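Morven Ritchie
October 11, 2019

Thread on wash temperature, dosing and residue. I have kept a log on our washer since we moved in, and it now stands at 948 cycles. These are the parts people keep asking me for.

The machine is a Trelia front loader with a 2,000 watt heater. On the longest bedding program the heater is on for 38 minutes in total. That works out to a little under 1.3 kWh before the motor and pump are counted.

The motor and pump are small by comparison. If you want to cut the energy used by a wash, the temperature setting is the one to change. Shortening the spin saves very little and costs you more at the dryer.

A printed temperature is a target for the water. The fabric in the middle of a tightly packed load lags behind it, and a duvet cover that has closed over the rest of the load lags the most.

Button or zip the duvet cover before it goes in. Turn it inside out. Small items stay out of it and the print takes less abrasion. 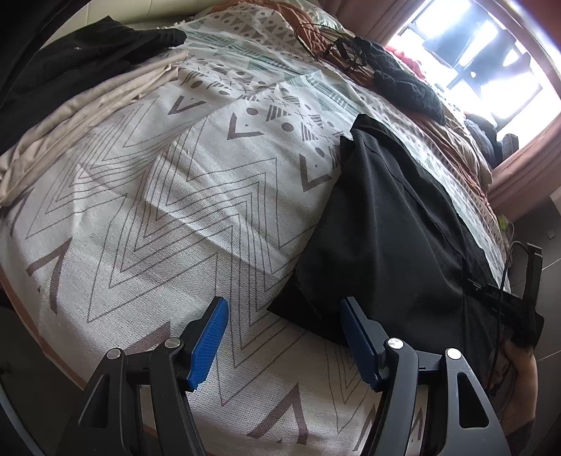 Home & Laundry

Dosing. The chart on the Gremora box is laid out by water hardness and soil level. Most people read the soil column and skip the hardness column.

Calcium and magnesium in the water tie up part of the detergent. In hard water you need more product to get the same working amount. In soft water the same scoop is an overdose, and the extra has to be rinsed out.

Your water supplier may publish a hardness figure. If not, test strips are cheap. Test the cold tap that feeds the machine. If you have a softener, check whether the laundry line is before or after it — ours is before, and I dosed wrong for a full winter.

Signs of overdose: suds still on the door glass at the last rinse, a stiff hand on towels, a gray film in the dispenser drawer.

Signs of underdose are slower to appear. Whites go dull and the door gasket starts to smell. Plenty of people respond to the smell with fragrance, and the smell comes back.

Pale streaks on dark clothes are usually undissolved powder. Check for it first. Run the item through a plain rinse. If the streaks go, it was powder. If they stay, look at abrasion or dye loss.

Powder dissolves slower in cold water. For dark loads on cold I use liquid. For whites on warm or hot I use powder, because the bleach in it does not keep in a liquid.

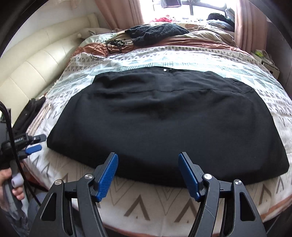
Farquharson Street Home Energy Club

Reply to a question from the club list: does the extra rinse matter? On our machine, setting 2 adds one full fill and drain. I use it for bedding and for anyone with sensitive skin. For shirts and ordinary darks I leave it off.

Second question, on spin speed. Fast spin for towels and sheets. Slower for anything with pleats or a shaped waistband, and hang it as soon as the drum stops. Creases set while the cloth sits in a warm heap.

Load size. Dry clothes should fill the drum loosely with a hand's width left at the top. For bulky bedding leave more. One large item alone can throw the machine out of balance, so add a couple of towels.

Machine care. Hot empty cycle once a month, door left open between washes, drain filter cleared each season. Last January ours held a collar stay, two coins and a lot of felted lint. The spin errors I had been logging stopped after that.

The Morkus plug meter I used for the energy figures is in the club's lending box. Check its current rating against your machine before you plug anything in.

Next thread will be dryers, mostly vent length and lint. Send duct measurements if you have them.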